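Sastero opens orders for the Drosetti small delivery van

Van maker Sastero has opened the order books for the Drosetti, a compact delivery van built for town and suburban routes. Dealers will have demonstration vehicles in March, and the first customer deliveries will follow from the company's plant in Deststead.

The Drosetti replaces the older Tomoana in the Sastero lineup. It keeps the same short overall length but has a wider load opening, a lower floor and a new four-cylinder gasoline engine. The maximum payload is 1000 kg. Two side doors are fitted as standard, and the rear can be ordered with either a lifting tailgate or a pair of hinged doors that open flat against the body.

"Tomoana owners told us they liked the size and did not like climbing in and out of the back," said Magdalini Giannakopoulos, product manager for light vans at Sastero. "We started with the floor height and worked from there. The rest of the van is arranged around that."

The front suspension is carried over with revised springs. At the rear, a new axle takes up less space between the wheels, and this is what allowed the floor to be lowered. Steering has been made lighter at parking speeds. The turning circle is tighter than the Tomoana's, and the mirrors are larger, with a separate lower section that shows the curb.

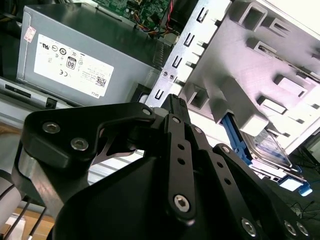 Information for drivers and service shops has been reworked on the Drosetti. Tire pressures, fluid grades and fuse ratings used to be spread between the handbook and several small stickers around the van. They are now printed on one label inside the driver's door. Buyers of office equipment will know the style from the side of a computer's power supply, where a single white label carries the specification data, the certification symbols and a small square QR code. The code on the Drosetti label opens the service schedule for that vehicle, and the same details are still printed in the handbook.

The cab seats three. The middle seat folds down to make a flat surface with a strap for a clipboard or tablet, and there is a covered bin under the passenger seat that can be reached from the side door. Air conditioning, cruise control and a rear camera are standard on all versions. Heated front seats and a full-height steel bulkhead are options. A half-height bulkhead is included in the base price.

Twelve body colors are offered, and fleet customers can order a van in their own color at extra cost. The load area can be supplied bare, lined in plywood, or fitted with shelving on one or both sides. Shelving is installed at the plant and is covered by the vehicle warranty, which runs for 5 years.

Leanne Hulme, head of dealer operations, said that 23 dealers will carry the Drosetti at launch and that all of them will have trained service staff before the first vans are handed over.

"A van that is in the shop is not earning anything for its owner," Hulme said. "Parts for routine work will be on the shelf at every one of those dealers from the first day."

The Tomoana will remain on sale until current stock is gone. Parts and service for existing Tomoana vans will continue through the same dealers, and roof racks and ladder carriers made for the Tomoana will fit the Drosetti with an adapter kit.

Prices and a full list of options are available from Sastero dealers. Fleet buyers can arrange a test drive at their own premises by contacting the fleet desk in Deststead, open from 8 a.m.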